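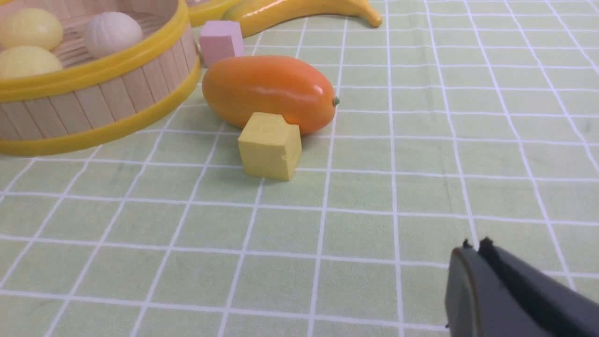

By Leidy Condori
Contributing writer, robotics and home tech

My first try at teaching a robot went badly. I was at Jurkeden for the day, working the arm by hand controls, and all I had to do was pick up a foam cube and set it down a few inches over. I squeezed too early and had to start again. Then I squeezed too late! Fredy, my cousin, who runs the sessions there, just marked both tries as bad and told me to keep going.

Every try gets saved as one example, camera views and arm movements together, and the learning system studies the whole pile. They had 255 good ones for this table when I showed up, and Fredy wants a lot more by December. Between tries you move stuff. Cube by the basket, cube way out on the grid, toy mango turned a little (I got weirdly fussy about the mango).
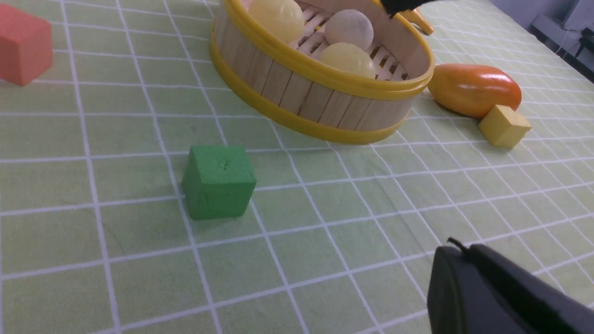

By lunch I'd added 46 of my own, and my shoulders were killing me. What surprised me was how much of my personality got in there. I hover. I come in from the side, stop, think about it, then go down. Fredy swoops. He says the system needs both of us, though he'd like me to hover less, because if everybody dithers over a cube the arm will learn to dither too.

So after lunch I tried to be brisk. I rushed one grab, got it on a corner, and kept it anyway after Fredy looked it over. We went until just past four and then he had to check the files.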